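Session 12: Keeping a gratitude practice when you don't feel grateful
Handout for the evening group, Oana Zamfir

Welcome back, everyone, and a special hello to those of you who joined us after the March break. I promised last time that we would get to the hard part, and I know several of you have been waiting for it (Dorin, I have your note, thank you!). So tonight is about the days when you sit down with your notebook, pen in hand, and nothing comes. Or worse, what comes is a grumble.

First, a little review. We said that a blessing can be spoken, written or simply held in mind for the length of a breath. We also said that the morning page and the evening page do different work. The morning page looks ahead and asks for something. The evening page looks back and says thank you. If you have been mixing them up, no harm done, but try keeping them apart this week and see how it feels.

Now, for the dry days. Start small, smaller than you think is respectable. Gheorghița Hodoroagă, who taught me most of what I know, used to write one word and close the book. Some of her words were "soup" and "socks." She kept that up for 29 days in a bad winter, and she told me later those were the pages she liked best to reread.
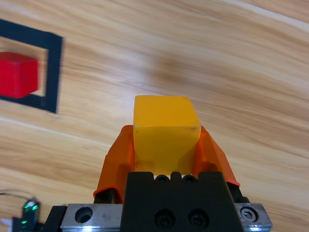 Do I have to feel thankful before I write it down?
Write it first and let the feeling come when it likes. Some evenings it will arrive halfway through the sentence, and some evenings you will go to bed without it, and the page still counts.

A word on borrowed prayers. When your own words are tired, use somebody else's. Read a psalm, a line from your grandmother, the Uvura evening verse we learned in session 2. Read it aloud if you live with people who won't mind. Go slowly, and stop at whichever phrase tugs at you. Copy that phrase and leave the rest.

For next time:
Keep both pages for the week, even if one of them is a single word.
Choose one borrowed line and bring it along on a slip of paper.
Read the Furtună chapter on patience, at least the first half. It does wander, I'm afraid, but so do I.

Dae-han Han is bringing the tea.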